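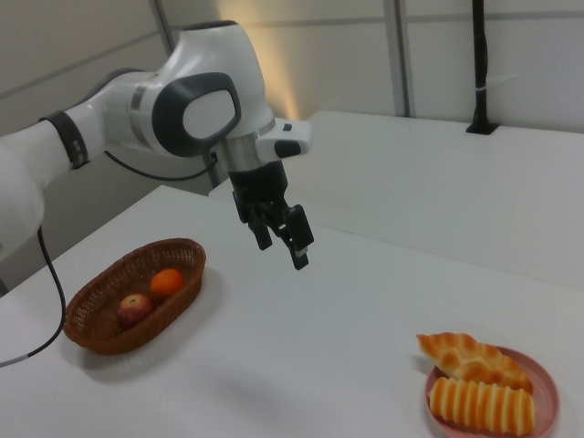

Third week of teaching the arm by hand and I've finally stopped gripping it like a shopping trolley with a bad wheel. Quick one tonight, have to be up early. The job this month is breakfast stuff: fruit and bread, basket and plate, pick it up, put it where it's meant to go. Apple and orange in the wicker basket, croissant and the stripy roll on the pink plate, gripper open over the bare bit of table in between. That open-and-waiting spot is my start position for pretty much everything now. Took me ages to settle on it. I used to start each demo from wherever the last one finished, and the policy learned that the world begins in a different place every time, so it dithered. Horribly.

Anyway. Notes, mostly for me, but a few of you asked after the May post.

Hand guiding vs remote. I've done both now, a fair bit of each. Hand guiding is where you put the arm in free mode and just shove it along. Lovely for the big moves. You feel the weight, you feel when an elbow is about to lock up, you back off. Rubbish for the last couple of centimetres, for me anyway, as my own hand is in the way and I can't see the fingertips. Also my arm ends up in the wrist camera view and then I've got a dataset full of my sleeve. Green jumper. The model could probably pick out that jumper by now.

Remote is slower and you feel a bit stupid for the first hour. I'm using the Iltau handset, the older one with the stiff trigger. There's a lag, not huge, but enough that you overshoot, correct, overshoot the other way. Those wobbles go straight into the recordings. Dirk Meinecke (he's been at this a lot longer than me) watched me do a few and told me to stop correcting so much. Go slow, commit, and if it's a bad grasp then let it be a bad grasp and bin the whole take. Good advice. Hard to follow at 11 at night.

Numbers, for those who like them. 1329 demos recorded all up since I started. I do them in blocks of 30 and then I have to stop, my attention goes and the paths get lazy. In the last block I threw out 13. Thirteen! Nearly half. Most of them were bread.

Bread is the hard one. I would of put money on the apple being the problem, being round and rolly and all that. Nope. Apple and orange are fine as long as you come straight down and close on the fat part. With the croissant shape you've got to decide which way to turn the wrist, and there are two right answers, and if you show it both answers in equal measure it splits the difference and comes down at an angle that's no good to anyone. So pick one. I always come across the short way now, fingers either side of the middle. Long roll, same thing. Boring and consistent. My early demos were all over the shop, I was showing off a bit I think, trying different approaches so it would "generalise". It did not generalise.

The other bread thing is when the two are lying up against each other. Go for one and you nudge the other one. As a person you'd just adjust without thinking. With the handset you have to plan it: outer side first, small lift, pause, then the real lift. The pause matters heaps. I added a short hold after every grasp and the success rate went from miserable to ok.

Basket rim. Watch the rim. It's thicker than it looks on the monitor and I've clipped it coming out more times than I'd like to admit. Straight up first, THEN across. I've written this on a sticky note. I still cut the corner when I'm tired and of course the robot learns the corner cutting perfectly, first go, no trouble at all.

Things I changed this week:

Moved the plate between takes. Just a bit. A hand's width, some rotation. Before that I had it in the same spot for 24 takes in a row and the arm was basically playing back a tape.

Swapped the recording software to Stivent. Old one kept dropping the gripper channel so I'd have these beautiful paths with no open or close in them. Lost a whole evening. Stivent is ugly but it saves everything and you can scrub back and trim the start, where I'm always sitting there doing nothing for a sec while I find the trigger.

Naming the files properly. Yes I know.

Slack in the cables. Had a take where the cable pulled tight on a long reach and the arm went sluggish and I thought it was me. Wasn't me. Loose arcs only, and look before each block.

Still to do: going the other way, plate to basket. Mixed orders, so fruit then bread then fruit. And some takes where I fumble on purpose and recover, Dirk reckons that's worth more than another hundred clean ones. Mühlbauer had a writeup on recovery demos that I've got open in a tab and haven't read, been open since the weekend before last.

I'm taking whatever works to the Kultville meetup, so if you're coming, you can have a turn on the handset. Bring patience. And tell me if you've got a trick for the stiff trigger becuase my finger is killing me.

Right, bed. Will put up the settings when I've tidied them.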